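**22 October 2022 – Jalo two-arm kit, evaluation, Grukcombe bench**

Continues from the unpacking notes. Those cover the crate contents, the missing hex key and the mains lead, so none of it is repeated.

Status: both arms mounted, both grippers fitted, Jokden licence active on the bench PC. Guillot want a decision before the loan runs out. The choices on the quotation are outright purchase, six-month hire, or return. The hire figure is 776 a month excluding carriage, with support by email. On-site support is a separate line and I have not asked for it.

**Setting up**

Base plates went down without shims. The hole pattern on the drawing does not match the plates as supplied: the drawing is for the older plate. Guillot confirmed by email and sent the current one the same afternoon. Old drawing struck through in the binder, please don't use it.

Cable exits on both bases point backwards, and the connectors have screw collars which need more finger room than the manual allows for. Anyone with large hands will want to fit the leads before bolting down. I did it in the wrong order on the left arm and had to lift it again.

Warm-up: the manual says the arms may be used at once. They can, but the wrist position drifts during the first part of a session and then settles. I have been leaving them cycling on the empty stretch programme for 30 minutes before taking any figures. Drift after that is below what I can measure with the dial gauge on its present stand. The stand is the weak part, and a better one is on order.

Jokden starts cleanly and finds both arms. It labels them A and B by the order in which they answer, so they can swap over after a power cut. There is a setting to tie the label to the serial number, on the third tab of the device page, off by default. It should be on. I have turned it on here and written it on the inside of the cabinet door.

**Task for the review**

Guillot's own demonstration uses foam blocks and a tray. The blocks are forgiving and tell us very little, so I have moved to the dressing table organiser and toiletries. It is closer to what the customer enquiries have been about: small goods into marked places, with walls to reach over and not much clearance. Compartments carry yellow labels. The written procedure is:

1. Right arm takes a bottle and places it upright in the right compartment.
2. Left arm stays raised and open on its own side until called.
3. Jar handled last, by the lid.
4. Drawers left shut in this series.

Operator drives both arms. Playback of a recorded run is a separate test and has its own page. 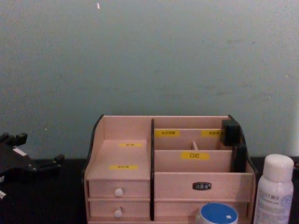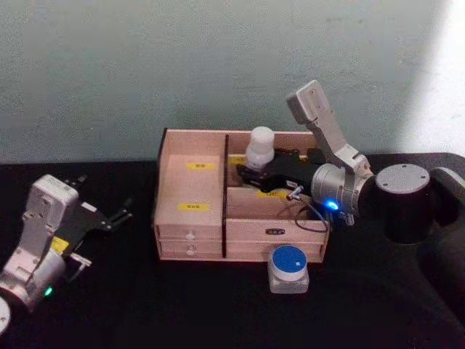
Gripper reach is the point on which I had most doubt when reading the data sheet. The sheet gives finger length from the mounting face and says nothing about how wide the body is behind the fingers, and it is the body that meets the walls first. With the white bottle held upright in the right compartment there is enough room for the fingers, but the wrist sits high and the approach has to come in from the right. Coming from the front would be a shorter path. The thin cable from the wrist is the reason I have not tried it: it hangs in a loop across the front of that compartment, just where the lower slots are. On a long shift it will catch. Guillot sell a clip set for the upper link and I have asked whether it would shorten the loop or only move it. If only move it, we print our own.

Tiers in the organiser are harder than they look from the operator's chair. The slot with the lipstick label (口红) sits in front of the rear panel, and there is a small peg between the two that I keep forgetting about. Driving with the head view alone, I misjudged the depth and touched the panel twice. With the chest view beside it on the second monitor I could judge height but not depth. Neither view is enough alone for the narrow slots. A third view from the side would do it, and Jokden will accept another stream, though the licence tier we have been lent may not. To be checked.

**Gripper notes**

Parallel stroke is smooth. Closing force is set as a percentage with no unit, and the manual has no table to turn percentage into newtons. I made a rough one with the kitchen scale and a lever, taped inside the back cover. Treat it as a guide. The relationship is not straight at the low end: below a certain setting the fingers stop moving before they reach the object and the software reports a successful grip. A false report of that kind is worse than no report. Raised with Guillot as a fault. Their first reply called it expected behaviour. I have written back.

The ribbed bottle is the easier item. Ribs give the fingers something to sit against and the grip can be light. Smooth bottles from the same box need a higher setting and leave a mark on the soft ones. Finger pads supplied are plain. A softer pad is listed as an accessory, no price shown.

The jar: a screw lid is a poor thing to lift by if it has not been done up, and I have added "check lid" to the start sheet. The lid on this one is a little wider than the fingers like, and they end up near the open limit. Nothing wrong with that, but the approach must be square. Any tilt and one finger lands on top of the rim. For the next series I would put the jar further from the organiser, to give the right arm space to come down straight.

**Arms**

- Stiffness: good with the elbow bent. At full stretch there is visible bounce on stopping. Lowering the deceleration in Jokden cures it and makes everything slow.
- Noise: low. A faint whine from the right arm's shoulder when holding still. Left arm does not do it. Recorded on the phone and sent.
- Brakes: hold on power loss, with a small drop first. Keep hands out from under.
- Status lights: readable from the chair. The colour key in the manual is for earlier firmware and differs from the one on the screen. I go by the screen.
- Finish: light scratches on one link when it came out of the packing, noted on the loan form so that we are not charged.

Guillot's stated service interval is 2,000 hours, after which the wrist unit goes back to them. They would not say over the telephone how long it would be away. For a purchase we need that in writing, or a spare wrist in the price. For hire it matters less, as the contract has a swap clause.

**Jokden**

Recording works. Files are large, and it writes to the system disk unless told otherwise. I lost part of a morning to a full disk and a recording which had stopped without a message. Path now set to the data drive. The screen still shows the red dot after the disk fills, so the dot is not to be trusted.

Lag between hand controller and arm is acceptable for placing and uncomfortable for anything near a wall. Wired network helped. Turning off the preview smoothing helped more. I would not let a new operator start with smoothing on: the picture looks better and the arm is somewhere else.

Export goes to a plain table and a video file, and the two line up. I had expected trouble here and found none. Column names are sensible. Units are given in the header. It is the best part of the package and I would use it with other arms if they sell it alone.

The manual for Jokden is a set of web pages with no version number. I have saved a copy from March and a copy from now, and they differ in the section on limits. Put both in the shared folder.

**View so far**

Hire, if the grip report fault is fixed or can be worked around in the export. Not purchase at this stage. The mechanical side is sound for the money and the software is better than its manual. Open questions are the wrist cable, the service turnaround and the low force setting, and the last is the one that would make me send it back.

**To do**

- Chase Guillot: clip set, soft pad price, wrist turnaround, reply on false grip report.
- Ask about licence tier and a third camera stream.
- Repeat smooth bottle at the three lower force settings, with the scale.
- Move the jar start position and mark it on the bench in chalk, not tape. Tape lifts when the arm brushes it.
- New stand for the dial gauge, then redo the drift figures on the left arm. The ones on the previous page were taken cold and should be ignored.
- Left controller trigger is sticking slightly. Clean before the next session, and if that does not help use the spare from the Grukcombe drawer.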